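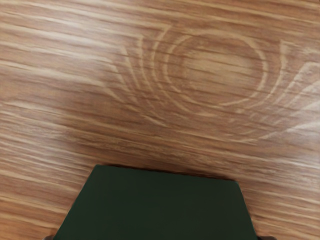
Speaker notes, 21 Oct 2022
Reporting rules for simulated gripping tests

Start slowly. Say thank you to Chantelle Tshabalala for the invitation, and that Ibrahim Shehu wrote half of the rules.

First part: why we needed rules. In March, two of our groups gave success rates for the same block task in Tralo. The numbers could not be compared. One group counted a grasp when the fingers closed, the other when the block was lifted and held for five seconds. Both were correct by their own definition. Pause here, people usually laugh.

Rule one. Write the definition of success before the first run, and put a date on it. If it changes, all runs start again from zero.

Rule two. Report every run. We made 3586 runs in the first round and 832 of them were stopped by the operator. These must stay in the table, in their own column. (Ibrahim will want to add something about the log format. Give him one minute, no more.)

Rule three. Keep the view from the gripper for each run, not only the joint values. With a dark green block between two grey fingertips, a reviewer can look and make her own opinion. With joint values only, she must believe us.

Rule four. Say clearly that it is simulation. The wood grain and the reflections on the table can look quite nice, but they are rendered, and the caption must say so. At Plalton we now put the word "simulated" in the title of each figure also.

Rule five. Change one thing at a time: table texture, or light, or block colour. Write down the random seed.

If there is time: the question of friction values. If not, go to the last slide and ask for comments on the draft.

Water is on the left side of the desk.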